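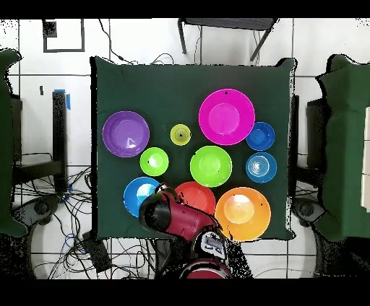

The full set on the green cloth, sorted by nothing in particular.

I have been putting off writing up the plastic dishes, mostly on the grounds that plastic dishes do not need writing up. But I spent a Wednesday evening on them, I took notes, and the notes are no use to me in a drawer.

The starting point was a cupboard with too many round things in it. They had come from different places over the years: a few from the Omora shop near the station before it closed, some from a Prorkel picnic set that was sold as a family pack, the rest from relatives clearing out kitchens. None of them share a profile. A bowl from one batch will sit inside a bowl from another, but only down to a certain depth, and then the rim catches and you have a stack that leans. A leaning stack on a high shelf comes down when you pull something from the middle. I have picked bowls up off the kitchen floor often enough to want a method.

The method is to get everything out onto one flat surface, single layer, nothing inside anything else. I used a square table with a dark green cloth over it. The cloth matters more than I expected. On bare wood the bright colors all compete with the grain and with each other. On dark green you can read the outline of every rim, and small differences in diameter become obvious. It also stops things sliding. The only drawback is the fold line, which I did not iron out and which will tip a very light bowl slightly if you set it right on top.

Once everything was down I sorted by shape first and size second. Color is tempting and it is wrong. Two blue bowls look like a pair from across the room, and then you find that one has a wider foot and the other has steeper sides, and they have no business being stacked. The test I settled on is simple. Put the smaller piece inside the larger, press lightly on one edge, and let go. If it rocks, the foot is not reaching the bottom and the two are touching at the wall. If it stays put, they nest. I wrote down the pairs that passed and ignored everything else.

Plates are easier than bowls. A plate with a wide rim and a shallow well will take nearly any other plate on top of it, and the error per layer is small. The big magenta plate is the base of the plate stack for this reason. The lime-green one has a flat center and goes directly on it. The red-orange one could go either way, and I changed my mind on it more than once.

The large bowls are the real storage problem. The purple one and the orange one both take up a lot of shelf and both want to be on the bottom. I had assumed they would nest with each other and they fail the rocking test in both directions. So that means two separate stacks with a large piece under each, and the small stuff divided between them. The little yellow-green bowl is the smallest thing I own in this category and it will fit inside anything, so it goes last and gets no vote.

I work from the left side of the table to the right. Pieces that have been assigned come off the cloth, and the ones still undecided get moved over and bunched together. This keeps a clear area for testing and gives you a rough idea of how much is left.

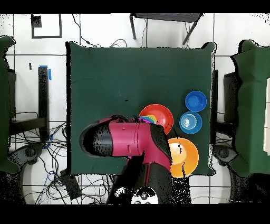 The leftovers are always the same kind of item: something that fits two stacks equally well, or neither. For those I went by how often they get used. A bowl that comes down every morning should not have anything in it or on it. A plate that comes out twice a year can carry whatever you like.

Shelf height was the last constraint. My cupboard has 29 centimeters between shelves, measured at the front edge where there is a lip. Both bowl stacks clear it with room for a hand, and the plates go alongside. I considered one of those wire risers from Rinum and decided against it. A riser adds a level, but it also adds four legs, and round things do not pack well around legs.

One note on cleaning while everything is out. Glossy plastic shows every water mark under an overhead light, especially in the center of a bowl where the glare collects. Wipe with a barely damp cloth, then a dry one, and look at it from the side. If the mark moves when you move, it is a reflection and you can stop rubbing.

The cupboard has stayed in order since then. I still have the lids to do, and I have not worked out which of them belong to anything.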